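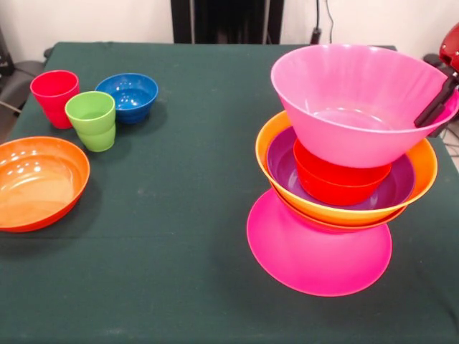

プラスチックの食器は、全部まとめて重ねてしまうのがいちばん省スペースなのか?

同じ形の器どうしなら重ねたほうが場所は減る。形がばらばらなら、高さが増えるだけで棚はたいして空かない。

1/8
最近やたら流れてくる「食器は一本の塔にせよ」という収納術、Drevingateという収納ブログが元らしい。幅が狭くなるのは認める。でも棚って上にも板があるんですよ。うちの食器棚は段の高さが固定なので、塔にした時点で入らない。

2/8
一番下に皿を伏せて置いて、その上にボウルを載せるやり方も勧められていた。ピンクの皿を伏せて、オレンジのボウル、その中に紫。色はきれい。ただ、伏せた皿の裏って丸みがあるじゃないですか。そこに重心を預ける理由が最後までわからなかった。記事には「安定感が出ます」とだけ。どこに?

3/8
Revathi Raiさんに聞いたら「皿を伏せるのは埃よけでしょ」と言われた。それならわかる。でも埃よけがほしいのは一番上の器のはずで、底の皿を守ってどうするのか。この件は本人も途中から笑っていた。

4/8
Nairで買った積み重ね用の仕切り、幅132ミリ。商品ページには「ほとんどのボウルに対応」とあったのに、浅くて広いボウルがまず入らない。朝ごはんに使うのはそういうボウルなんだけど。深い小鉢は入るが、小鉢に仕切りはいらない。レビューの星が多いのは、届いた日に書いた人が多いからだと疑っている。

5/8
重ねるなら、広いのを下、小さいのを中、というだけの話に戻ると思う。昔からみんなやっているやつ。これに名前をつけて講座にしているのがDrevingateで、動画が90分ある。90分あったら食器棚を全部出して拭いて戻せる。
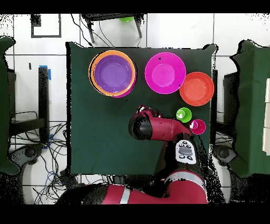

緑の布の上のボウルとコップ。左上だけ三枚重ね。

6/8
個人的にはこのくらいで手を打ちたい。三枚までなら、真ん中のを使いたくても上のを一枚よければ取れる。大きいピンクのボウルは別に置く。しょっちゅう使うものを山に混ぜると、毎回山を崩すことになるので。
あとコップ。黄緑とピンクの小さいのは、ボウルの中に入れて収納しろという意見も見た。中に入れたら、そのボウルを使うたびにコップの置き場を探しませんか。

7/8
「色ごとに分ける」派についても一言。オレンジはオレンジ、ピンクはピンクで揃えると見た目はたしかに整う。でもオレンジのボウルとピンクの皿では用途が違うわけで、料理中に「今日は紫の気分」で器を選ぶことは私はない。子どもが自分で片付ける家なら、色の目印は効くのかもしれない。そこは保留。うちには当てはまらなかった、というだけ。

8/8
木曜の夜に仕切りを外して、ボウルは2列にした。浅いほうと深いほう。コップは伏せて手前。重ねる高さは段の半分までにして、上に手が入るようにした。
仕切りは返品期限を過ぎていたので、Murali Pillaiさんが工具入れに使うそうです。ネジの箱はぴったり入ったと連絡がきた。じゃあ最初から工具用として売ってほしい。

追記
「Dridmontの吊り下げラックなら解決しますよ」という返信をいくつかもらったけど、棚板に穴を開けるタイプですよね、あれ。賃貸なので無理です。穴を開けない方式のもあると言う人は、できれば商品名と、半年使ったあとの感想もセットで教えてください。届いた日の感想はもう足りています。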